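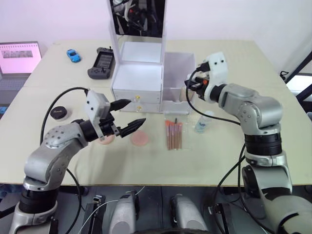 一月，上午八时四十分，Astdale学院机器人社双臂项目组工作日志

本组于上午八时四十分到岗。值日同学核对实验室登记簿，确认夜间无人使用设备，随后按规程检查急停按钮、控制盒指示灯及两臂底座螺栓。右臂肘部线缆昨日已重新绑扎，今晨复查，松紧适当，转至极限位时仍留有余量。左臂腕部线缆弧度偏大，暂不处理，待指导教师到场后再议。

本学期课题为“梳妆台整理”，系Sedgwick校际机器人赛的选做题目之一。题目要求双臂协作，将散放于桌面的化妆用品归入收纳柜，全程不得有人工介入。项目组于开学初经讨论选定此题，当时有同学主张改做积木分拣，理由是物件规整、易于出成绩。讨论持续了两次例会，最终以表决方式定案。我本人当时投的是反对票，现照实记入，以备日后总结时参考。

布置台面的工作由我负责。白色亚克力收纳柜置于桌面后部居中，上层带镜面，下层为抽屉，抽屉拉手为金色小圆钮。粉扑、黑色圆形粉盒、装在透明袋中的化妆刷以及淡蓝色瓶盖的小瓶，依照题目说明散放在前方。蓝色玩具小汽车与黑色掌上游戏机属于干扰物，不在归置之列，机械臂应当避让。说明书对干扰物的种类未作限定，本组沿用上一届留下的物品。

九时三十分起进行第一轮遥操作示教。操作同学两人一组，一人控制左臂，一人控制右臂，其余同学记录。截至昨日，有效示教数据累计为102条，本日上午新增若干条后，总数达到122条。指导教师此前提出的要求是数据宁少勿滥，凡夹爪与柜体发生碰撞者一律作废，凡操作者中途停顿过久者另行归档，不得混入训练集。今日上午作废的几条多属前一种情形，均发生在夹爪接近抽屉拉手的阶段。

关于拉手，组内意见尚不统一。圆钮体积小，表面光滑，夹爪指尖须从正前方进入，稍有偏斜即滑脱。一种意见认为应更换指尖，选用齿纹更密的型号；另一种意见认为应调整进入角度，令指尖自上而下夹持。本组已向Unberg公司询问备用指尖的供货周期，对方答复须待月底。在此之前，暂以调整角度的办法继续采集，并在记录表中单列一栏，注明每次进入的方向。

粉扑的抓取较预想顺利。此物柔软，夹持力稍大亦不致损坏，指尖合拢后即可提起。困难在于放置：粉扑受压后会附着于指面，张开夹爪时不一定立即落下。上周有同学建议在释放前令腕部轻微转动，今日试行，效果尚可，已请其将参数写入共用文档。粉扑颜色有深有浅，米色者与台面颜色相近，识别程序在光线偏暗时容易遗漏，粉红色者则未见此类问题。我拟于下次例会提出，采集时应有意识地多安排米色粉扑的样本。

透明袋的问题更为棘手。袋面反光，深度数据常有缺失，程序有时将整袋化妆刷判为数件物品，有时则全然不见。讨论时有人提议将刷子取出单独摆放，经查阅题目说明，袋装为规定状态，不得更改。目前的处理办法是由左臂夹住袋的边缘，右臂在下方承托。此动作对两臂时序要求甚严，熟练者亦须反复练习。我今日试操作右臂，承托过早，将袋推偏，该条数据作废。操作之生疏，责任在我，自明日起每日早到半小时练习。

镜面一事亦须记录。收纳柜上部镜面会映出机械臂与线缆的影像，虽较模糊，识别程序仍曾将倒影中的夹爪误作桌上物体。软件小组的方案是在图像中将镜面区域整体遮蔽，不予处理。该方案简便，惟收纳柜位置一旦移动，遮蔽区域须重新标定。为此，今日起在桌面以铅笔轻标柜脚位置，每次开机前核对，并由值日同学签字。

午间休息一小时。部分同学留在实验室整理笔记本电脑中的采集记录。学院规定实验室内不得进食，请各组员自觉遵守，昨日发现的饼干包装已清理，不再追究。

下午一时三十分，训练服务器开始运行。本次训练设定为2000步，旨在检验数据格式，不以成绩为目标。服务器与Ivell楼的课程组共用，须提前申请时段，本组所得时段至下午五时止。训练期间，机械臂断电，组员分头撰写中期报告。我负责“任务与环境”一节，初稿已成，指导教师批注意见如下：术语前后不一，“夹爪”与“手爪”混用，应予统一；“抽屉拉开”与“抽屉打开”亦须择一。已照改。

下午四时许训练结束，随即进行实机测试。共测试47次，以“拉开抽屉、放入粉扑、推回抽屉”为一完整流程，由软件小组逐次记录结果，原始记录已存入共用文件夹。完成情况不及预期。多数失败出现在拉开抽屉一步，与上午示教时的观察一致。放入粉扑一步较为稳定。推回抽屉时，右臂偶有用力不匀，抽屉略斜，需第二次推压方能到位。按题目评分细则，二次推压不扣分，但计入用时。

测试期间曾触发急停一次，起因为左臂下行时与右臂间距过小。操作同学反应及时，两臂未发生接触。事后检查，系安全距离参数在昨日调试后未恢复默认值。该参数已恢复，并在共用文档首页以红字注明：凡改动安全参数者，当日离开前必须复原并登记。此条自即日起作为本组规定执行。

指导教师于五时到场，听取汇报约二十分钟。教师认为课题难度适当，现阶段不必急于追求完成率，应先将失败情形分类整理，再决定补采哪一类数据。对于我方提出的更换指尖一事，教师表示同意，所需费用由社团经费支出，须补填采购单。左臂腕部线缆一并请教师查看，意见为可改用较短线缆，或在上臂增设一处固定点，由硬件小组本周内办理。

我个人对今日工作有如下体会。学期初反对选择此题，主要顾虑在于物件杂、规则细，恐难按期完成。现在看来，顾虑并非全无根据，进度较原计划确有落后。但今日下午粉扑连续数次平稳落入抽屉时，围观组员均甚振奋，我亦如此。中期报告中拟如实写明进度落后，并附补救安排，请组长审阅。

明日待办：
一、补填指尖采购单，送社团办公室。
二、采集抽屉拉开动作的单项示教，自上而下夹持者与正面进入者分别存放。
三、补充米色粉扑样本。
四、硬件小组处理左臂线缆，完成前左臂限速运行。
五、向课程组确认下一次服务器时段。

六时十分，设备断电，急停按钮按下，桌面物品原位保留，门窗已锁。钥匙交还值班室。

读者留言

往届社员：当年我们做收纳题目也卡在圆钮上，后来把进入速度降下来才稳定。速度参数建议单独记录，以免与角度的影响混在一起。

硬件小组：线缆固定点的支架已在打印，明早安装，请勿提前给左臂上电。

匿名读者：请问镜面遮蔽之后，柜子上层的开放格还能正常识别吗？我们队也选了此题。

项目组回复：仅遮蔽镜面本身，开放格其余部分保留。标定方法将写入中期报告，届时可向社团办公室索取。

联系我们：Astdale学院机器人社办公室 | 版权归Astdale学院机器人社所有，转载请注明出处 | 返回顶部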